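3.2 Reinigungstextilien und Oberflächen im Erhebungszeitraum

Die Befragung der Haushalte ergab, dass Mikrofasertücher in fast allen Wohnungen vorhanden sind, ihre Nutzung sich aber stark unterscheidet. Von den 2499 verschickten Fragebögen kamen 470 auswertbar zurück. Gefragt wurde nach der Art des Tuches, nach der Waschtemperatur, nach dem Einsatz von Weichspüler und nach der Oberfläche, auf der das Tuch überwiegend verwendet wird. Die Angaben zur Oberfläche wurden nachträglich zu sechs Gruppen zusammengefasst, von denen Holz die größte war.

Für die weitere Auswertung ist die Unterscheidung zwischen kurz- und langfloriger Ware wesentlich. Kurzflorige Tücher nehmen feinen Staub gut auf und geben ihn beim Waschen leicht wieder ab. Langflorige Tücher binden mehr Flüssigkeit, halten aber auch Fusseln und Krümel fest, die in der Haushaltswäsche nicht vollständig entfernt werden. In der Befragung wurde dieser Unterschied selten benannt. Viele Befragte ordneten ihre Tücher nach der Farbe und legten damit fest, ob ein Tuch für die Küche, das Bad oder die Möbel bestimmt ist. Zweifarbige Ware, bei der Ober- und Unterseite verschieden gefärbt sind, wird in diesem System uneinheitlich behandelt – ein Teil der Haushalte nutzt die Seiten getrennt, ein anderer Teil achtet nicht darauf.

Abbildung 4 zeigt Tücher und eine Tischoberfläche der hier behandelten Art.

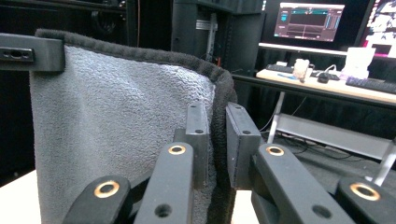
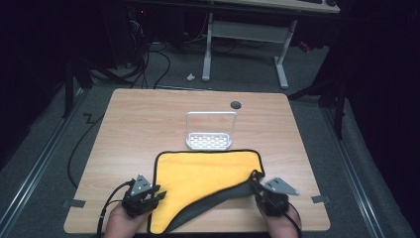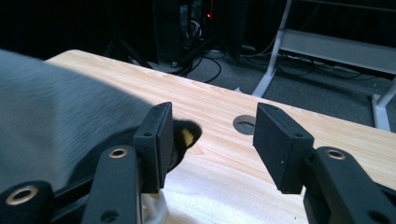 Abbildung 4: Graues Mikrofasertuch mit schwarzem Rand, hängend (oben); Tuch mit gelber Oberseite und dunkler Rückseite auf einem hellen Holztisch (Mitte); helle Holztischplatte mit runder Öffnung (unten).

Der Einfluss des Waschens wurde an einer Teilstichprobe untersucht. Dazu wurden 19 Tücher aus den teilnehmenden Haushalten übernommen und mit ungebrauchter Ware verglichen. Geprüft wurden die Wasseraufnahme, der Gewichtsverlust nach dem Trocknen und die Rückstände auf einer geölten und einer lackierten Prüfplatte. Die Platten stammten aus dem Bestand der Werkstatt Gunnlaugsson und waren vor Beginn der Messungen mit klarem Wasser abgewischt und über Nacht gelagert worden.

Tücher, die nach Angabe der Haushalte regelmäßig mit Weichspüler gewaschen wurden, nahmen durchweg weniger Wasser auf als die übrigen. Auf der lackierten Platte hinterließen sie zudem einen sichtbaren Film, der sich mit einem ungebrauchten Tuch wieder abnehmen ließ. Auf der geölten Platte war der Film nicht sicher zu erkennen. Ob dort kein Rückstand entsteht oder ob er vom Öl überdeckt wird, lässt sich mit dem gewählten Verfahren nicht entscheiden.

Die Waschtemperatur zeigte einen schwächeren Zusammenhang. Tücher aus der Kochwäsche waren am Rand häufiger verzogen und fühlten sich steifer an, ihre Wasseraufnahme lag jedoch im Bereich der kühler gewaschenen Stücke. Vernähte Einfassungen hatten die Wäsche insgesamt besser überstanden als geschnittene Kanten. Bei zwei Tüchern hatte sich die Einfassung gelöst. Sie wurden in der Messung belassen, da die Prüffläche in der Mitte des Tuches liegt.

Zwischen den beiden Erhebungsorten Falstead und Undness bestanden kaum Unterschiede in der Ausstattung, wohl aber in der Nutzungsdauer. In Undness wurden Tücher im Durchschnitt länger behalten und am Ende häufiger noch für Schuhe, Fahrräder oder den Boden verwendet. In Falstead wurde eher ersetzt, oft gleich packungsweise. Ein Zusammenhang mit der Haushaltsgröße war nicht nachweisbar. Möglicherweise spielt das örtliche Warenangebot eine Rolle, das in der Befragung nicht erfasst wurde.

Bei der Bewertung ist zu beachten, dass die Angaben zum Waschverhalten auf Selbstauskunft beruhen. Die Rückfragen im März, die nur einen kleinen Teil der Haushalte betrafen, wichen in einzelnen Punkten von den schriftlichen Antworten ab, vor allem beim Weichspüler. Für den Vergleich mit der älteren Erhebung in Bramness wurden deshalb nur die Fragen zur Art des Tuches und zur Oberfläche herangezogen. Die Ergebnisse dieses Vergleichs sind in Abschnitt 3.3 dargestellt.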